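그루쿰 가정용 문서 스캐너 사용기: 할아버지 군사우편 84통을 옮기며

지난 2월부터 집안에 남아 있던 편지 묶음을 정리하고 있다. 외할아버지가 제2차 세계대전 때 야전에서 집으로 보낸 군사우편이 대부분이고, 같은 부대에 있던 루퍼트 브루너라는 사람이 종전 뒤에 보낸 편지가 조금 섞여 있다. 모두 84통이다. 어머니가 구두 상자에 넣어 두었던 것을 물려받았는데, 접힌 자리가 갈라지기 시작해서 더 미룰 수 없었다. 처음에는 휴대전화로 찍다가 그림자와 휘어짐 때문에 포기했고, 결국 그루쿰의 평판형 스캐너를 샀다. 석 달 가까이 쓴 뒤의 소감을 적는다.

먼저 말해 둘 것은, 이 글이 사무용으로 스캐너를 찾는 사람에게는 별 도움이 되지 않는다는 점이다. 자동 급지 장치가 없고 양면 스캔도 안 된다. 낡은 종이를 한 장씩 유리판에 올려야 하는 사람, 그중에서도 전쟁 때 편지나 군인수첩, 배급표 같은 것을 다루는 사람을 생각하고 썼다.

설치

상자 안에는 본체, 전원 어댑터, 케이블, 얇은 설명서가 들어 있다. 드라이버는 따로 내려받아야 한다. 설치에 12분 걸렸고 그중 절반은 프로그램 언어를 바꾸는 메뉴를 찾는 데 썼다. 한국어 메뉴가 있기는 하지만 번역이 어색하다. '원고 누름'이라는 항목이 무엇인지 몰라서 영어로 바꿔 보니 덮개 보정 기능이었다. 결국 영어 메뉴로 쓰고 있다.

본체는 생각보다 무겁다. 대신 덮개를 여닫을 때 밀리지 않는다. 책상 깊이가 얕은 집이라면 덮개를 완전히 젖혔을 때 벽에 닿지 않는지 미리 재 보는 편이 좋다. 나는 거실 탁자에 놓고 쓴다.

군사우편 스캔

당시의 군사우편은 종이가 얇고 앞뒤로 빽빽하게 쓴 것이 많다. 할아버지도 연필로 양면을 다 채웠다. 이런 종이를 흰 덮개 그대로 스캔하면 뒷면 글씨가 비쳐서 읽기 어렵다. 검은 도화지를 종이 뒤에 한 장 대고 스캔하니 비침이 크게 줄었다. 설명서에는 없는 내용이고, 지역 향토사 모임에서 만난 엘프리데 라이너 씨가 알려 준 방법이다. 그분은 자기 집안 편지를 이미 다 옮기고 지금은 주소록을 만들고 있다.

해상도는 600으로 두었다. 300으로도 글은 읽히지만 소인의 부대 번호가 뭉개진다. 1943년 소인 가운데 육안으로는 숫자인지 얼룩인지 알 수 없던 것이 있었는데, 600으로 스캔해서 대비를 올리니 네 자리 가운데 세 자리까지 읽을 수 있었다. 나머지 한 자리는 1200으로 올려도 마찬가지였다. 파일만 커진다.

색은 약간 차갑게 나온다. 누렇게 바랜 종이가 실제보다 희게 보인다. 글을 읽는 데는 오히려 편하지만, 종이 상태를 기록으로 남기고 싶다면 자동 보정을 꺼야 한다. 나는 처음 26통을 자동 보정이 켜진 채로 스캔했다가 나중에 전부 다시 했다. 기본값이 켜짐이니 사는 사람은 이것부터 확인하기 바란다.
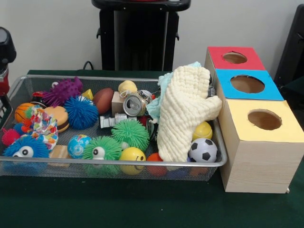

녹색 펠트를 깐 탁자 위의 철망 바구니. 오른쪽은 3단 나무 상자.

연필 글씨는 회색조보다 컬러로 받는 것이 낫다. 회색조에서는 흐린 획이 종이 결에 묻힌다. 컬러로 받은 다음 편집 프로그램에서 파란 채널만 따로 보면 획이 살아나는 경우가 많다. 검열관이 잉크로 지운 줄도 같은 방법으로 시도해 보았다. 여덟 군데 가운데 읽어 낸 곳은 한 군데뿐이었고, 그나마 항구 이름의 첫 글자 정도였다. 스캐너에 그 이상을 기대하면 안 된다. 그 편지는 할아버지가 수송선에서 내린 직후에 쓴 것이라 항구 이름을 알고 싶었는데, 다른 자료를 찾아야 할 것 같다.

봉투는 따로 이야기할 필요가 있다. 우표와 봉인 자국 때문에 두께가 고르지 않아서 유리에서 뜨는 부분이 생긴다. 이 제품은 초점이 깊은 편이 아니어서 조금만 떠도 흐려진다. 덮개를 손으로 누르면 나아지지만 접힌 자리가 상할까 봐 세게 누를 수 없었다. 봉투가 많은 사람이라면 차라리 카메라와 복사대를 쓰는 쪽을 권한다.

비교: 오르트너

라이너 씨에게 오르트너 제품을 빌려서 같은 편지 12통을 양쪽으로 스캔해 보았다. 오르트너가 한 장에 걸리는 시간이 눈에 띄게 짧고 소음도 작다. 색도 실물에 더 가깝다. 다만 유리판이 작아서 펼친 신문이나 부대 단체 사진은 두 번에 나누어야 한다. 그루쿰은 한 번에 들어간다. 할아버지 짐에는 접어 보관한 지역 신문이 몇 장 있었고, 거기에 브루너 씨의 기고문이 실려 있어서 내게는 유리판 크기가 더 중요했다. 편지만 있는 사람이라면 오르트너가 나을 것이다.

프로그램

파일 이름 규칙을 정할 수 있는 것은 좋다. 나는 보낸 해, 달, 일련번호 순서로 붙이고 있다. 편지에 적힌 날짜와 소인 날짜가 다른 경우가 많아서 이름에는 적힌 날짜를 쓰고 소인은 표에 따로 적는다. 문자 인식 기능은 손글씨에는 쓸모가 없다. 타자로 친 전보 두 장에서는 제대로 작동했다. 오래 켜 두면 프로그램이 가끔 멈추는데, 그때까지 저장된 파일은 남아 있었다.

클렐리라는 보관 서비스에 바로 올리는 단추도 있지만 가입을 계속 권해서 꺼 두었다. 파일은 외장 디스크 두 개에 나누어 저장한다.

좋았던 점
유리판이 커서 신문 반쪽이 한 번에 들어간다.
본체가 무거워 흔들리지 않는다.
600에서 소인과 연필 획이 잘 나온다.

아쉬운 점
봉투처럼 두께가 있는 것은 흐려진다.
자동 보정이 기본으로 켜져 있다.
한국어 메뉴의 번역이 나쁘다.
한 장씩 올리고 기다리는 시간이 길다.

별점은 다섯 개 중에 네 개를 준다. 지금까지 편지는 다 끝냈고 신문과 사진이 남았다. 사진은 뒷면에 적힌 이름까지 받아야 해서 시간이 더 걸릴 것 같다. 사진용 필름 홀더는 별매품인데 아직 사지 않았다. 써 보게 되면 글 아래에 덧붙이겠다.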